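Gripper and Camera Trials, Tabletop Cell
Posted 8/15/24 by Gediminas Venckus

Notes and pictures from the comparison of two parallel grippers, the Prendora and the Holteck, on the same arm. Si-eun Bae wrote the test sequence and Hamisi Wanyama ran it. We logged 1,488 grasp attempts over 18 sessions, with nearly equal shares for each gripper. Objects were kitchenware and play food, placed by hand before every run. Finger force was held at one setting throughout, and the controller firmware was not changed after March.

Scoring: a grasp counts if the object stays held for seven seconds after lift. Drops during transfer are logged separately. Resets between attempts are not timed.

Overhead view, mixed layout
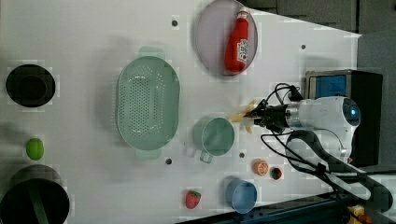 Beige fingers over the table, between the green mug and the plate with the ketchup bottle. The orange slice and small red fruit sit close together, so approach angle matters more for them than for the lime at far left.

Still to come

Side camera set, 17 pictures, once Soledad Cabello has finished the lens calibration. Per-object results will go on the same page.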